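The second life of the office PC

Forkcombe has one main street, two bakeries and, behind the older of them, a repair club that I have come to love. It opens at six in the evening, and by half past there is hardly a free stool. People carry in lamps, toasters, radios and, more and more, the plain black desktop towers that offices throw out by the pallet.

I went along in October with a machine I had nearly put out with the trash. By nine I was hooked – completely, happily hooked!

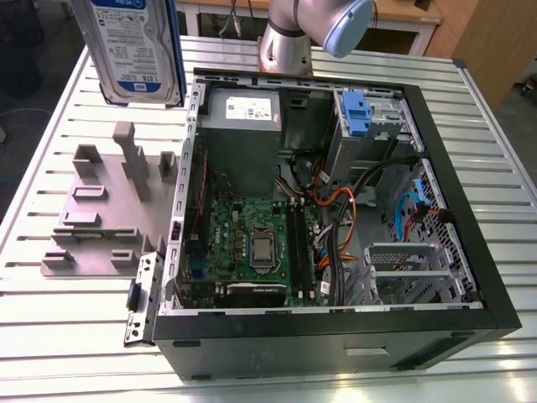

Why old desktops are such fun

Aatos Kuusisto started the club after years of fixing ferry radios, and he still gets excited about a good screw. Desktops are his favorite thing to teach on. The parts are big, the cables mostly fit only one way, and you can see where everything goes (try that with a phone). He has newcomers unplug the power cord, touch bare metal and then just look for a while before they pick up a tool.

The club has put 183 computers back to work so far. Many went to students, a few to the library, and one runs the model railroad at the Räsänen hardware store, where the owner will show you the timetable whether you ask or not.

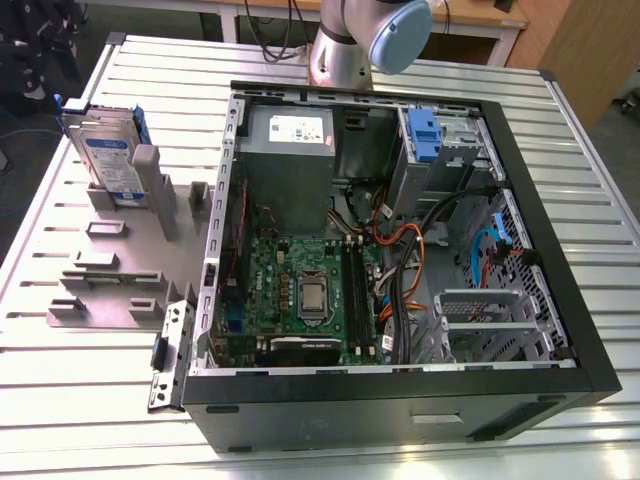
Most of the work is cheerful and cheap. Dust comes out with a soft brush, more memory goes in, and an old spinning drive gets swapped for a solid-state one. My own bill came to 40 dollars, and the machine that used to give me time to make coffee now starts before I've found my glasses. Aatos installed a free operating system on it, and I had a lovely hour picking wallpapers.

There is a sister club in Stirum, and the two trade spare parts by mail. A box had just arrived when I visited, with fans, brackets and a Besto keyboard so loud that the whole room turned around. I wanted it at once. 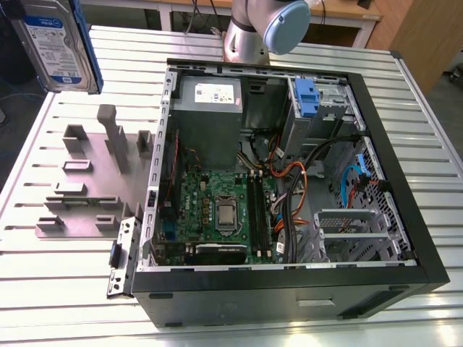 Old drives get special care. The club wipes them before they go to a new home, and owners are welcome to sit and watch the progress bar crawl along, which is more relaxing than it sounds. I ended up staying for two of them, eating cardamom buns from the bakery and learning how to crimp a network cable. My first four were useless. The fifth one is plugged in behind my desk right now, and I'm going back next month with my sister's old tower under my arm.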